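# Humo: ein Roboterarm für die Kellerwerkstatt

*Sprechernotizen, 10 Minuten, Wasser nicht vergessen*

- Begrüßung. Geständnis: Der echte Humo liegt noch in Kisten, simuliert läuft er prächtig.
- Aufgabe: blauer Zylinder, heller Klotz. Klingt nach Kindergarten, kostete mich den September.
- Drei Ansichten zeigen, kurz schweigen:
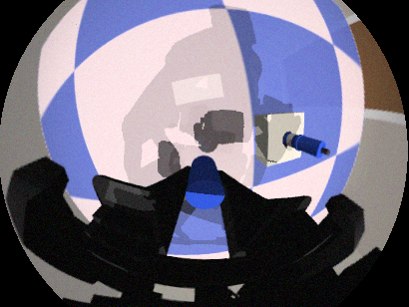
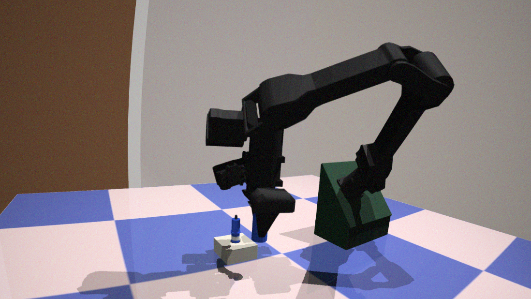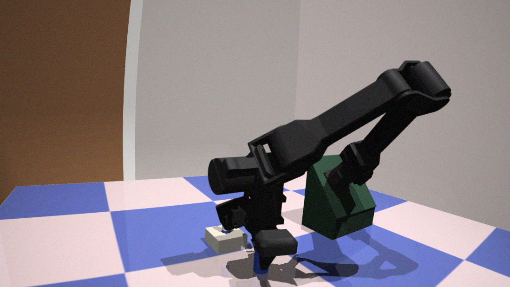 - Schachbrettboden: meine Wahl, Geschmack ist verhandelbar.
- Greiferwert geht von 0 bis 255. Ich nutze 2 davon.
- Fragen, danach Kabelsalat bei Flornska.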